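Comparing Two Fingers and Two Camera Mounts on a Hand-Held Gripper
Student project report, Brullcombe robotics option
Written by Ross Rennie

1. What I wanted to find out

Our group had one hand-held gripper, two sets of fingers and a long argument about which set was better. A hand-held gripper is a great thing to learn on, because you are the arm. You squeeze the handle, the jaws close, the camera on top records what happens, and later that recording can be used to teach a real arm the same motion. If the fingers are bad or the camera is pointing the wrong way, you find out within minutes, and your wrist finds out even sooner!

I took on three questions:
Which fingers pick up soft things more reliably, the stiff ones or the flexible ones?
Does a high camera mount give better recordings than a low one?
Does the choice still hold outside the lab, in a room with ordinary furniture and ordinary daylight?

2. Equipment

The stiff fingers came with the kit. We call them the Menzies set, after the drawer they live in. The flexible fingers are our own print, named Limero, and they went through a lot of versions before one survived a full afternoon. Both sets bolt onto the same slider, so swapping them means four screws and a little patience.

The camera has a wide lens. The low mount puts it close behind the jaws, and the high mount lifts it by 40 mm and tilts it down a bit. For position tracking I used Skutska, the software the group before us wrote. It looks for fixed points in the video and works out how the gripper moved. It is very good when it has something to look at and pretty hopeless in front of a blank wall.

3. How I ran the trials

Each trial was one pick and one place. I started with the jaws open, reached for the object, closed, lifted it, moved it across to a marked spot and let go. A trial counted as a success if the object arrived without being dropped or dragged. I did 200 trials for each combination of fingers and camera mount, which makes 800 in total. I spread them over most of July and tried to change the order every session, so that one set of fingers didn't get all my fresh mornings and the other all my tired evenings.

The objects were a folded dish towel, a sock, a thin T-shirt, a sponge and a small cardboard box. The box was there as an easy one, to check that nothing had come loose.

4. Fingers

I was rooting for Limero, obviously, having spent so long at the printer. On the sponge and the box there was hardly any difference. On cloth the two sets behaved very differently, and watching it up close was the best part of the project. The stiff fingers pinch a fold and keep it, but you have to come in at a steep angle or they skate over the top. The flexible fingers wrap around the fold and forgive a sloppy approach – then they let thin fabric slide out once it starts to swing.

Of all my trials, 117 were failures, and the thin T-shirt was behind more of them than any other object. Most of the T-shirt failures with Limero happened during the move across. With the Menzies set they nearly all happened at the moment of closing. I find that really interesting, as a plain success rate would have hidden it completely. If I could only keep one number from a gripper test, I would want the stage where it failed.

5. Camera mount

The low mount gives a lovely close look at the fingertips. The trouble is that the jaws cover a lot of the view, and when you go in close to a towel the rest is towel. Skutska lost its position far more often with the low mount, mainly in the last part of the reach. With the high mount there was nearly always some background left to track. The tips look smaller, but I could still tell when they touched.

One snag with the high mount was balance. The extra height makes the tool want to roll in your hand, and after a long session my recordings got visibly wobblier. A shorter bracket might fix that.

6. Outside the lab

For the last question I took the tool into a bedroom. 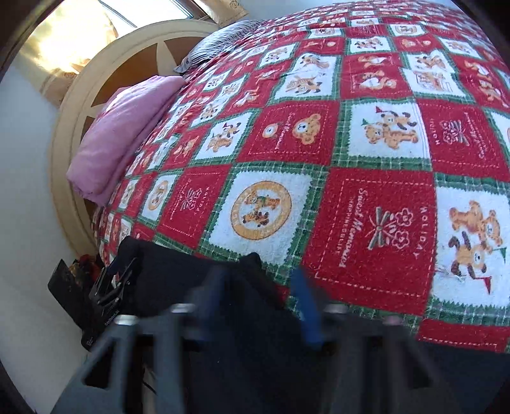 Bedding is a hard test for anything that has learned on a tidy bench. The surface gives when you press on it, so the height you aim for isn't the height you end up at. I had to slow my reach right down and let the fingertips settle before closing. Patterned fabric should be good news for tracking, with all those edges to hold on to, but a pattern that repeats can also fool the software into matching one square with its neighbor. Strong sunlight through a window is another thing our lab never gave us, and I'd like to test fixed exposure against automatic before anyone collects a big set of recordings at home.

I didn't run enough picks away from the bench to give a fair score, so none of them are included in the totals above.

7. What I would pick, and what comes next

For cloth I would use the high mount with the stiff fingers, and put a thin rubber pad on the tips. For mixed household objects I would go with Limero, as it is so much kinder to a beginner's aim. The next version should have a stiffer tip on the same flexible body, and I already have a sketch of it.

I'd also like a second person to repeat the trials. All of these numbers come from one pair of hands, and by the end mine had gotten quite good at hiding what the stiff fingers do badly. The trial sheets and the Limero print files are in the group folder, along with the bracket drawing for the high mount.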